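1/ So Latumbridge council has signed off its budget, and the press release calls it "a settlement for every neighbourhood". I've read the tables. I'd like to know which neighbourhoods they had in mind.

2/ Total spend is £409 million. Sounds big. Take out adult care, children's services and debt interest and you're left with £170 million for everything else, roads and bins included.

3/ "Record investment in the arts" is £17 a head. Last year's figure had school music lessons under education. This year they've been moved across to culture. Same lessons, new column, record investment.
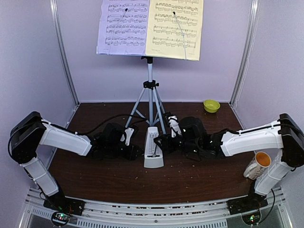
4/ Okus and Brustmont. Both libraries are "protected". Go to the annex and protected means the building stays open. Staff hours are "subject to review" in June.

5/ Then there's the Kallio contract for the new parking system. Nearly 1,000 bays, no published cost per bay, and the income forecast assumes we all keep parking exactly as we do now – at the higher price.

6/ I asked the press office for the workings behind that forecast. They sent me the press release again.

7/ Full tables are on the council site, under "Transparency", four clicks down. Annex C is the one to read.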